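**Kikaritz, 23. April 2018** — Der Arbeitskreis Handhabungstechnik im Industrieverbund Kikaritz hat die zweite Fassung seiner Leitlinie für handgeführte Greifwerkzeuge verabschiedet. Das Dokument regelt, wie Arbeitsplätze einzurichten sind, an denen Greifbewegungen mit einem von Hand geführten Zweifingergreifer und einer daran befestigten Kamera aufgenommen werden. Es gilt zunächst für die Mitgliedsbetriebe des Verbundes und für Dienstleister, die in deren Auftrag Aufnahmen anfertigen. Die erste Fassung tritt mit Ablauf des Monats Juli außer Kraft.

Die Überarbeitung war notwendig geworden, weil die Aufnahmen immer häufiger außerhalb von Laboren entstehen. Besprechungsräume, Büros und Lagerflächen stellen andere Anforderungen als ein fest eingerichteter Prüfplatz. Kabel, Netzteile, Papiere und Getränke liegen dort auf derselben Fläche wie die Gegenstände, die gegriffen werden sollen. Die neue Fassung enthält deshalb erstmals einen eigenen Abschnitt über Tischaufbauten in Räumen mit anderer Hauptnutzung.

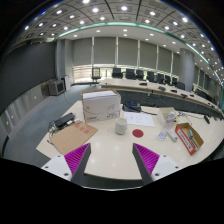
*Zweifingergreifer mit gerippten Greifflächen vor einem Tischaufbau im Konferenzraum.*

Nach Abschnitt 2 der Leitlinie ist vor jeder Aufnahmereihe festzulegen, welche Gegenstände zum Aufbau gehören und welche lediglich im Umfeld verbleiben dürfen. Die Festlegung erfolgt schriftlich in einem Aufbaublatt, das zusammen mit den Aufnahmen abgelegt wird. Gegenstände des Umfelds müssen nicht entfernt werden, soweit von ihnen keine Gefährdung ausgeht. Der Arbeitskreis hält es ausdrücklich für zulässig, eine alltägliche Anordnung beizubehalten. Eine vollständig geräumte Fläche werde den späteren Einsatzbedingungen eines Robotersystems in vielen Fällen nicht gerecht, heißt es in der Begründung.

Besondere Aufmerksamkeit gilt den Leitungen. Netzteile und Anschlusskabel, die auf der Arbeitsfläche liegen, sind so zu führen, dass sie beim Absetzen und Anheben des Werkzeugs nicht erfasst werden können. Lose Schlaufen an der Tischkante sind zu vermeiden. Lässt sich eine Leitung nicht verlegen, ist der betreffende Bereich im Aufbaublatt als Sperrbereich zu kennzeichnen. Greifversuche an spannungsführenden Leitungen und Steckverbindungen sind untersagt. Diese Regel galt bereits in der ersten Fassung und wurde unverändert übernommen.

Neu aufgenommen wurden Bestimmungen zu Flüssigkeiten. Trinkgefäße und Flaschen zählen zu den am häufigsten verwendeten Gegenständen, da sie unterschiedliche Formen und Oberflächen aufweisen. Gefüllte Behälter dürfen künftig höchstens 500 Milliliter fassen und müssen verschlossen sein. Offene Gefäße sind ausschließlich leer zu verwenden. Zwischen gefüllten Behältern und elektrischen Geräten ist ein Abstand einzuhalten, den der Betrieb in seiner Gefährdungsbeurteilung selbst bestimmt. Ein Vorschlag, den Abstand einheitlich vorzuschreiben, fand im Arbeitskreis keine Mehrheit.

Durchsichtige Gegenstände sind im Aufbaublatt gesondert zu vermerken. Gleiches gilt für glänzende Tischoberflächen, auf denen sich die Deckenbeleuchtung spiegelt. Beides kann die spätere Auswertung der Kamerabilder erschweren. Die Leitlinie verlangt in diesen Fällen keine Abhilfe, wohl aber einen Hinweis auf die Art der Beleuchtung und darauf, ob Jalousien oder Vorhänge geschlossen waren. Wird die Beleuchtung während einer Aufnahmereihe geändert, beginnt eine neue Reihe mit eigenem Aufbaublatt.
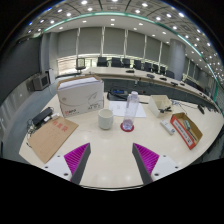

Abschnitt 9 befasst sich mit der Reihenfolge der Arbeitsschritte. Werden Gegenstände zwischen zwei Aufnahmen umgestellt, ist die neue Anordnung vor dem nächsten Greifvorgang zu dokumentieren. Hierfür genügt ein Übersichtsbild, das mit der Kamera des Werkzeugs angefertigt werden kann. Eine gesonderte Skizze, wie sie die erste Fassung noch vorsah, entfällt. Mehrere Betriebe hatten in der Anhörung darauf hingewiesen, dass die Skizzen in der Praxis erst nachträglich erstellt wurden und mit den Aufnahmen nicht immer übereinstimmten.

Die Greiffinger selbst sind vor Beginn jeder Schicht zu prüfen. Die Prüfung umfasst den festen Sitz der Verschraubungen, den Zustand der Greifflächen und die freie Beweglichkeit beider Finger über den gesamten Öffnungsweg. Beläge mit Rissen oder abgelösten Kanten sind auszutauschen, und zwar stets paarweise. Nach einem Wechsel der Beläge ist die Öffnungsweite neu zu erfassen. Farbe und Profil der Beläge sind freigestellt, müssen jedoch innerhalb eines Vorhabens gleich bleiben.

Zum Schutz der Beschäftigten begrenzt die Leitlinie die ununterbrochene Führung des Werkzeugs. Nach jeder Aufnahmereihe ist eine Pause von mindestens 10 Minuten vorzusehen. Das Werkzeug ist in dieser Zeit abzulegen. Die Betriebe haben außerdem dafür zu sorgen, dass die Arbeitshöhe ein Führen ohne dauerhaft angehobene Schultern erlaubt. Für Tische mit fester Höhe wird empfohlen, die Aufnahmen abwechselnd im Sitzen und im Stehen durchzuführen.

Ein weiterer Abschnitt behandelt Unterlagen und personenbezogene Angaben. Schriftstücke, Umschläge und beschriftete Kartons dürfen auf der Arbeitsfläche verbleiben, wenn ihr Inhalt zur Aufnahme freigegeben ist. Die Freigabe erteilt die für den Raum verantwortliche Stelle. Bildschirme im Erfassungsbereich der Kamera sind abzuschalten oder abzudecken, sofern auf ihnen betriebliche Inhalte angezeigt werden. Personen, die den Raum während einer Aufnahme betreten könnten, sind durch einen Aushang an der Tür zu unterrichten. Ohne Einwilligung entstandene Aufnahmen von Personen sind unverzüglich zu löschen — die Löschung ist im Aufbaublatt zu vermerken.

An der Erarbeitung waren die Unternehmen Grulura und Lodis sowie die Prüfstelle Xia beteiligt. Grulura brachte Erfahrungen aus der Fertigung von Greifbelägen ein, Lodis vertrat die Betreiber von Lager- und Versandflächen. Die Prüfstelle übernahm die redaktionelle Abstimmung mit den bestehenden Hausregeln des Verbundes. In der Anhörung gingen Stellungnahmen aus mehreren Mitgliedsbetrieben ein, die überwiegend die Dokumentationspflichten betrafen. Der Arbeitskreis hat daraufhin das Aufbaublatt gekürzt und die bisher getrennten Angaben zu Raum und Beleuchtung zusammengeführt.

Offen blieb die Frage, ob die Leitlinie auch auf Werkzeuge mit mehr als zwei Fingern anzuwenden ist. Der Arbeitskreis verweist hierzu auf eine spätere Ergänzung. Bis dahin können Betriebe die Bestimmungen sinngemäß anwenden, müssen Abweichungen aber begründen. Nicht erfasst sind fest montierte Roboterarme, für die weiterhin die jeweiligen Betriebsanweisungen und die einschlägigen Vorschriften zur Maschinensicherheit gelten.

Laufende Vorhaben, die nach der ersten Fassung begonnen wurden, dürfen nach dieser abgeschlossen werden, sofern die letzte Aufnahmereihe vor Ende Juli stattfindet. Die Bestimmungen zu Flüssigkeiten sind davon ausgenommen und mit sofortiger Wirkung zu beachten. Mitgliedsbetriebe erhalten die Leitlinie und das geänderte Aufbaublatt über die Geschäftsstelle des Industrieverbundes. Rückmeldungen zur Anwendung nimmt die Prüfstelle Xia in Schriftform entgegen.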